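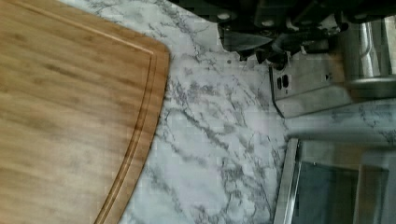
Which gripper should you buy for kitchen work?

Whichever one still does the job after you've moved the bench, changed the light and handed the tablet to a person who didn't set it up. I can't give you a part number. Be wary of anyone who can.

Speaker notes, gripper comparison talk
Amna Swati

Opening. Say hello, say who I am, get off the title slide fast. I test this gear for a living and I don't sell any of it. If the vendors are in the room, wave to them. They've been polite to me.

The three products
Skulisov – parallel jaw, stiff fingers, fast close.
Prasadel – softer fingers, slower, nicer manners with fruit.
Marwat – not a gripper. It's the wrist camera and the bracket that holds it. I include it because half the failures blamed on grippers are really view problems.
The controller was Trasia's, the same one for both grippers. Mention that early or it will be the first question.

What the brochures say
Slide with the claims. Skulisov quotes 2,000 cycles between services. Prasadel quotes 1,000. Pause here and ask the room what a cycle is. For one of them it's open and close in mid-air with nothing between the fingers. For the other it's a pick and place with a foam block. Those two figures don't belong on the same chart, and yet I've been sent that chart by 2 different resellers.

I asked both firms for the raw logs. One sent a PDF of a graph. The other offered me a demo.

Don't get stuck here, it turns into a rant. Move on to the bench.

The bench
We used a kitchen counter because that's where people keep telling me these arms are going to end up. Marble-pattern top, bamboo cutting board, a toaster oven, a toaster, a row of containers along the tiles at the back. A plate of fruit to one side. Much less tidy than the grey table you see in the vendor videos, and I'd argue still a lot tidier than my own kitchen.

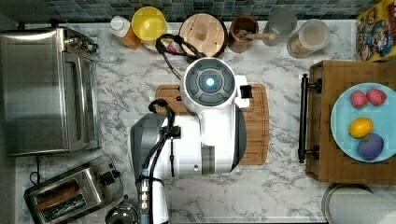
Cable routing deserves a good two minutes. Every vendor video I've watched keeps the cables out of sight. On a real arm they have to go somewhere, and where they go decides which poses you can use. A loop that's fine with the wrist straight can pull tight when you roll it. Leave too much slack and it can catch on whatever is standing nearby. I'd like to see cable clearance on a spec sheet. I have yet to see it on one.

Reach is the next thing. People buy on maximum reach, measured with the arm stretched out flat, and then find that most of their work happens close in, with the elbow folded up. Add a long gripper and you lose more of that near space. Skulisov is the longer of the two. Their rep told me it made no difference. It made a difference.

Camera
Marwat's colour is decent. What bothers me is how much of the view the gripper takes up. You can tilt the bracket, but then you lose the fingertips, and the fingertips are what you bought the camera for. Their suggestion was a second camera overhead. Fair enough, except that it doubles the calibration and they also sell the second camera.

Patterned surfaces: veined stone and fine wood grain are both harder on a vision system than plain grey. Ask your supplier which surface their numbers came from. If they don't know, write that down as the answer.

Soft fingers
I expected to like these more. Prasadel's are gentle, no argument. They also wander under load, so a thin handle can twist after you've picked it up. Good for a plum. I wouldn't hand them a wooden spoon and walk away.

What I'd ask before signing
What counts as a cycle?
What object, what surface, what light?
Who was driving, and how long had they been at it?
Can I see the failures?
How much of the camera view is left once the gripper is bolted on?

Scores
Slide 9. I've left out an overall winner on purpose and somebody will complain. Skulisov for rigid things, if you have the room. Prasadel for produce, if you have the patience. Marwat, wait for the new bracket, promised for November. I've heard that kind of promise before, so check it ships before you order.

Questions. Repeat each one into the microphone. If asked about price, send them to the handout.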